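# How much data is enough? Notes on our towel folding set

Project report, group 3
Rosalie Ruchti, Recep Kozan, Přemysl Bartoš
Supervisor: Nadja Schwaiger
05/03/2026

## What we were asked to do

The task was to collect demonstrations of a person steering the arm through a towel fold, train the course policy on them, and say whether more demonstrations gave better folds. The handout from the Varkitz lab suggests that they always do. We went in doubting this, and we still doubt it, though for different reasons than at the start.

We recorded 800 demonstrations in total, using the Zultbridge software to log the joint positions, the gripper opening and the wrist view. Recep and Rosalie did most of the steering. Přemysl wrote the script that sorts the recordings and did the labelling.

## Collecting

A demonstration began with a towel dropped on the table and ended when the operator thought it was folded. That last part is the weak point of the whole set. "Folded" meant something different to each of us, and it drifted. Rosalie went back over her first afternoon of recordings and would have rejected many of them by her own later standard.

We had agreed to start every run from a random heap. In practice people get tired, and a tired person drops a towel in the same way each time. When Přemysl lined up the opening views from one long session they looked close to copies of each other. The number in our log says 800, but the number of truly different starting points must be a good deal lower, and we have no fair way of saying by how much.

Thick terry was the hardest material. It stands up in a fat ridge when you pinch it, and from the wrist the ridge hides whatever is behind it. The operators could look up from the screen and see the table for themselves. The policy can't.
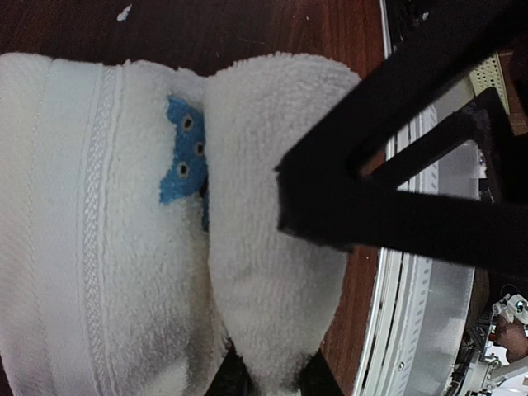 So the person steering knows things the recording doesn't hold. We raised this with Damian Lanz, who looks after the arm, and he suggested covering the operator's view of the table so that they would have to work from the wrist view alone. We tried it for 16 demonstrations. They were slow, clumsy and full of pauses, and Recep asked to stop. They may also be the most useful ones we have, as every movement in them was a response to something the policy would get to see as well. We didn't collect enough of them to test that.

## Training and results

We trained twice, once on a quarter of the set and once on all of it, with the same settings. Each policy then had 36 attempts on towels dropped by Nadja, who had taken no part in the recording.

The policy trained on everything was better at getting hold of the towel. It was no better at finishing the fold. Both policies tended to pinch two layers where one was wanted, lift, and carry on as though all was well. We never recorded anyone recovering from a double pinch - the operators threw those runs away as mistakes - so there was nothing to learn from.

I (Přemysl) would go further than my partners and say that deleting the bad runs was the worst decision we made. Rosalie thinks they would only have taught it to grab badly. We haven't settled this.

## What we don't claim

Two training runs are too few to draw a curve through. The scoring was done by us, by eye, and we knew which policy was running. The Wallner gripper pads were changed partway through recording and we didn't note the date.

## If the project is continued

- Write down what counts as folded before recording, with a ruler if need be.
- Have someone other than the operator drop the towel.
- Keep the failed grasps and label them.
- Record at least one full session with the table hidden from the operator.
- Log every change to the arm, including the pads.

The recordings are on the course drive under Namenia, with the rejected runs missing for the reason given above.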